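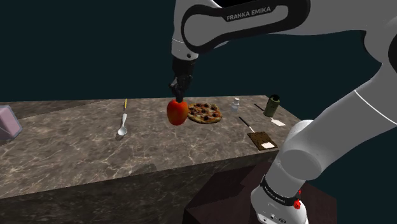

A red bell pepper over the marble countertop.

Changes to Meal Service at the Wostska Residence

The Ristance Housing Association will introduce a revised meal program at the Wostska residence in August. The program replaces the fixed weekly menu that has been in place since the dining room opened, and it applies to all residents who hold a full or partial meal plan.

Under the new arrangement, lunch and dinner will each offer two main dishes, one of which will contain no meat. Menus will be posted outside the dining room every Wednesday for the week to follow, and printed copies may be requested at the front desk. Residents who require a low-salt or soft diet should complete the green form again, even if a form is already on file. Forms from last year will not be carried over.

The changes follow a survey of residents conducted in the spring. The Association received 187 completed responses. Of these, 97 asked for more fresh vegetables at dinner, and 14 asked that dinner begin later. Dinner hours will accordingly move to 5:45 p.m. on weekdays. Weekend hours are unchanged.

Produce will be supplied by Daher, which already delivers to the Association's other buildings. Deliveries will be made before 7 a.m. at the north entrance. Residents with parking spaces along the north wall are asked to keep the loading area clear overnight.

The cost of a full meal plan will remain the same through the end of the year. Guest meals must now be reserved by noon on the day before the visit and will be charged to the resident's monthly account. Cash will no longer be accepted in the dining room.

Questions about billing should be directed to the accounts office. Questions about menus or special diets may be left in the box beside the dining room door.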